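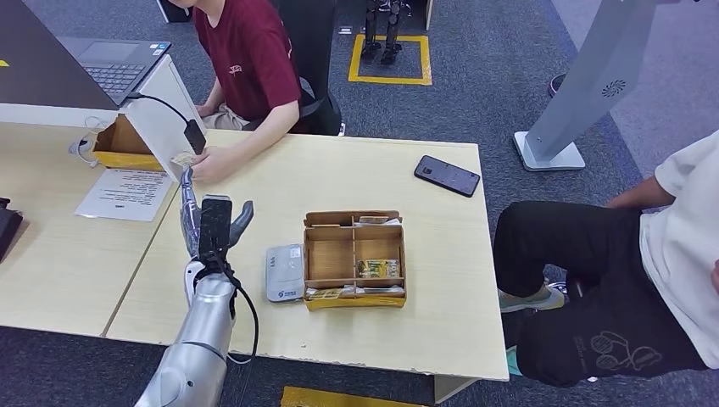

A member of the packing staff asked, before the first item was taken, whether the Gralance hand was being reviewed as a product to buy or as a service to hire, as the papers sent out seemed to say both. The Chair replied that Gralance had made two offers, that both were before the meeting, and that the item would be taken in that order.

Equipment Review Group
Minutes of the meeting held in June 2024

Present: the Chair, the Secretary, the Head of Stores, the Workshop Manager, the Safety Adviser, two members of the packing staff, and a representative of Finance.
In attendance for items 3 and 4: two representatives of Gralance.
Apologies: the Head of Training.

1. Minutes of the previous meeting
The minutes were agreed as a true record, with one correction. Under item 6, "Sudel gripper" should read "Sudel wrist mount".

2. Matters arising
2.1 The Secretary reported that the return of the Sudel wrist mount had been completed and the deposit refunded in full.
2.2 The Workshop Manager had written to Eltetti about spare parts for the existing lifting arm. A reply had been received but did not answer the question on delivery times. The Workshop Manager would write again.
2.3 The revised sign-in sheet for visiting suppliers was now in use.

3. Gralance arm and hand: report on the trial
3.1 The Head of Stores introduced the paper. The trial had been set up to find out whether an arm fitted with a fingered hand could take small packaged goods from divided boxes and place them for packing. The group had already seen two-jaw grippers from other suppliers and had asked for a hand to be included in this round.
3.2 The trial log recorded 297 attempts to pick a single item. Of these, 224 were entered as complete, meaning that the item was lifted and set down in the right place without help. The remainder were entered as dropped, missed or stopped by the operator.
3.3 The Workshop Manager noted that most of the missed picks were from compartments next to the box wall, where the fingers had little room to open. Items standing on end were handled better than items lying flat. The Gralance representatives accepted this and said that a narrower fingertip was being made, though it was not yet on the price list.
3.4 Members of the packing staff asked about thin wrappers. The log showed five wrappers marked or torn. The representatives said that grip force could be set for each kind of item. The staff members observed that this would have to be done again whenever the stock changed, and asked how long it took. The representatives undertook to supply a written answer.
3.5 The Safety Adviser was content with the stop button and with the marked floor area, but not with the running of cables near the elbow joint. A cable clip or sleeve was requested before any further use on site. The representatives agreed.
3.6 The Chair asked whether the control software could be run on the group's own laptops. It could, subject to a licence for each machine. Finance asked that the cost of licences be shown separately in all future papers.

4. Gralance: terms on offer
4.1 Two sets of terms were considered. Under the first, the arm, hand and software would be bought outright, with support paid for each year. Under the second, Gralance would keep ownership and provide the equipment as a service, with repairs, replacement fingers and two training visits included.
4.2 Finance preferred the second in principle, as the cost of repairs to the hand could not be judged from so short a trial. It was noted, however, that the service contract could not be ended early without a charge, and that the notice period was not clearly stated in the draft.
4.3 The Head of Stores asked who would own the records made while the equipment was in use. The draft gave Gralance the right to keep and use them. Several members were unhappy with this wording. The representatives said that it was their standard clause and that they would ask whether it could be changed.
4.4 The Workshop Manager asked whether the hand could be fitted to the Eltetti arm already on site. The representatives said that an adapter existed for some models but would not commit themselves on this one without the part number – the Workshop Manager would send it.
The Gralance representatives left the meeting at this point.

5. Discussion and decision
5.1 Members were agreed that the hand was of more use for mixed stock than the grippers seen earlier, and that it was slower. The packing staff said that they would not wish to depend on it during busy periods in its present state.
5.2 It was proposed that Kelmendi be invited to show their own hand on the same terms, using the same boxes and the same stock, so that a fair comparison could be made. This was agreed.
5.3 A proposal to buy the Gralance equipment outright was not supported.
5.4 RESOLVED: that no order be placed with Gralance at this stage; that the offer of a service contract be kept open, subject to revised wording on notice and on records; and that a decision be taken in November, once the Kelmendi trial has been reported.

6. Training
In the absence of the Head of Training this item was held over. The Chair asked that the draft operator course be sent round in the meantime, and that the section on changing fingertips be checked against the Gralance manual.

7. Any other business
7.1 The Safety Adviser reminded members that the side door must be kept clear when equipment is being delivered.
7.2 Finance asked for outstanding claims for travel to the supplier visits to be sent in by the end of the month.

Actions
Workshop Manager: write again to Eltetti (2.2); send part number to Gralance (4.4).
Secretary: obtain Gralance's written answer on grip settings (3.4) and revised contract wording (5.4); invite Kelmendi (5.2).
Safety Adviser: inspect the cable fitting before further use (3.5).
Finance: set out both offers with licences shown separately (3.6).
Head of Training: send round the draft course (6).

The Secretary will confirm the date of the next meeting by email.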